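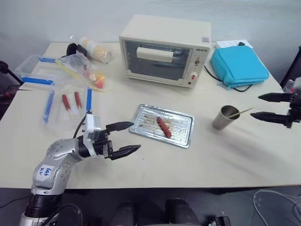
25 Oct 2023

Poster campaign against hidden cameras, design notes

Continuing from the last entry. Shivam Maurya came in the morning and we looked again at the palm photo idea. The plan is still that the singers and actors write one short sentence on a card, take their own picture, and post it with our tag. The first group is from the Bhatia agency. Zixuan Lu is our contact with them and with the Gotedport city office.

Card stock. We tried three papers under the ring light. The glossy one is bad, the letters disappear when the hand tilts. The matte one is good but it takes the marker slowly, and Shivam smeared the word "safe" two times with his sleeve. The third one (recycled, a little gray) looks dirty on a phone screen. I choose matte. Wait one full minute before touching.

Letter size. With the card held at the chest, the sentence must still be readable in the small preview picture. At 17 mm letter height it was not readable for me. At 25 mm it was fine, and at 32 mm there was no more place for the hotline number. So we stay with 25 and put the number on the back for the person's own use, and in the caption for everybody else.

Sentence. Zixuan sent the comments from the agency. They find "I am watching with you" too close to what we are fighting against, and I must agree, I did not hear it this way before. In my language the verb is softer. New candidates are "I believe you" and "Delete it, report it." Shivam prefers the second because it tells people what to do. I prefer the first for the actors and the second for the posters in Plurkville station. Not decided.

Printing. Pakel can print 500 cards if the file reaches them before noon tomorrow. They want the black as pure black, without the color mix. Last April we forgot this and the edges came out a little brown, so please check the export before sending — I mean really open the file and look.

Handwriting or printed text? The agency asked if we can print the sentence, so that nobody makes a spelling error. I said no for now. The handwriting is the reason people stop scrolling, I believe, but I have no test for it. Maybe print the tag small at the bottom and leave the rest empty.

Problem still open: two of the singers have fans under 14, and the city office wants to read all captions before they go out. Zixuan will ask how long this takes. If it takes longer than two days, the posting order has to change and the actors go first.

To do
Export file for Pakel (me)
Ask for more matte samples, also A5 (Shivam)
Caption draft with hotline number, send to Zixuan
Find the black marker with the wide tip, it was in the second drawer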